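Prinent Town Forum > Council and politics > The Someleck visit and that speech

marrowfat
Posted Mar 19, 2024

Did anyone else go to the Guildhall for the Someleck delegation? I went along expecting sandwiches and a bit of handshaking, and came out quite stirred up! Si-woo Chae (their deputy mayor, for those who don't follow the twinning stuff) spoke for 14 minutes without notes about how they won the right to elect their own town council, and what it was like for her mum to vote in it the first time. You could have heard a pin drop. Then our lot got up and read out a thing about car parks.

I've got two points and I'd like to hear what people think of both.

First point: why was it so badly advertised?
I only knew because my sister saw a poster in the library. The council hired Britevent to run the whole thing and as far as I can see they put it on their own website and left it there. A speech like that should have had schools in, sixth formers at the very least. 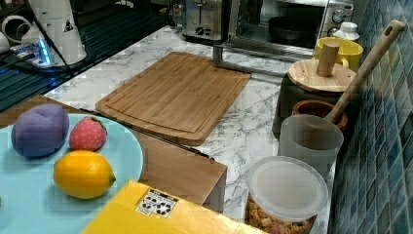

Second point: should we sign the friendship agreement?
It goes to full council in June. I'm for it, very much so. It costs us next to nothing and I think small places ought to talk to other small places without waiting for London to do it for them.

tin_whistle
Re: The Someleck visit and that speech

I was there too, back row by the radiator. Lovely speaker, no argument. But I'm against signing, sorry. We've already got one twin town in Halim and when did you last hear anything about that? There's a sign on the bypass and a bench. If we can't keep one friendship going I don't see why we should take on another just because somebody gave a good talk.

Also "next to nothing" is 900 pounds a year according to the papers, plus travel. Not a fortune, I know, but the youth club was turned down for less than that.

marrowfat
Re: The Someleck visit and that speech

Fair about the bench. The travel is capped though, it's in the same papers, page 11. And they pay their own way when they come here, which they did this time. 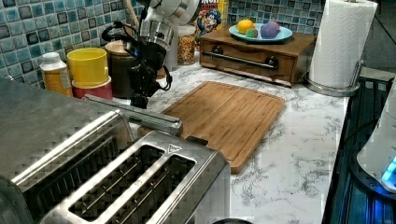 dot_from_ferry_lane
Re: The Someleck visit and that speech

My trouble with twinning is that the people who get to go are always the people who'd go abroad anyway. I was on the Halim exchange years ago when it was still a proper exchange, families staying with families, and I learned more about how they ran their town from one breakfast than from any speech. Their council met in the evening with the doors open and you could just stand up and ask something — imagine! What we've got now is two councils like the two slots in the toaster up there, side by side with a bit of metal in between, and each of them only ever seeing its own bread. So I'd sign, but only if there's something in the agreement about ordinary residents going. If it's councillors only then I'm with tin_whistle.

gatepost2
Re: The Someleck visit and that speech

Hmm. I think you're all being a bit starry-eyed about the speech. I liked it as well, but she's a politician, she's good at it, that's the job. I asked her afterwards about turnout in their last election and she was very charming and I walked away without a number.

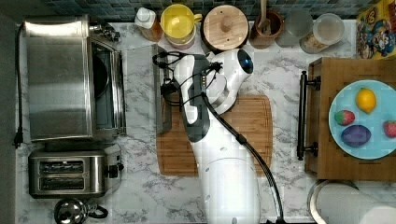 I don't hold it against her, ours would have done the same (and with less charm). I just wouldn't build a friendship agreement on a nice evening. Put it off a year, let them invite a few of us over, then decide.

marrowfat
Re: The Someleck visit and that speech

She gave me a number! I asked about young voters and she said they'd moved a polling station into the college and it had made a big difference. All right, no number, now I read that back. But it was an answer.

Dot, I really like the residents idea. Would you write to the clerk about it? It'd come better from someone who's done the exchange than from me, I've already sent her three emails this month and I think she winces.

dot_from_ferry_lane
Re: The Someleck visit and that speech

I'll write, yes. Not tonight, my knee's bad and I've got the grandchildren, but this week. 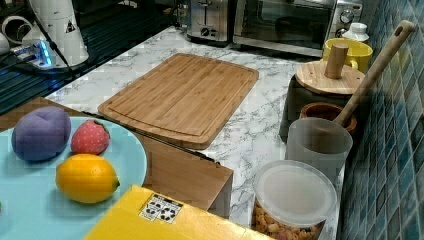

I want to dig out the old Halim papers first. There was a paragraph in them about host families that was very plainly put and I don't see why we couldn't lift the whole thing. I think the folder's in the loft with the carnival stuff.

tin_whistle
Re: The Someleck visit and that speech

If that paragraph goes in I might come round. Might! I'd still want the youth club looked at again in the same meeting.

gatepost2
Re: The Someleck visit and that speech

Different item on the agenda, they won't let you link them. I've tried. You can put a question in at public time before it starts though, as long as it's in writing to the clerk 2 days ahead.

tin_whistle
Re: The Someleck visit and that speech

Right, I'll do that then. Does it have to be on the form or will an email do?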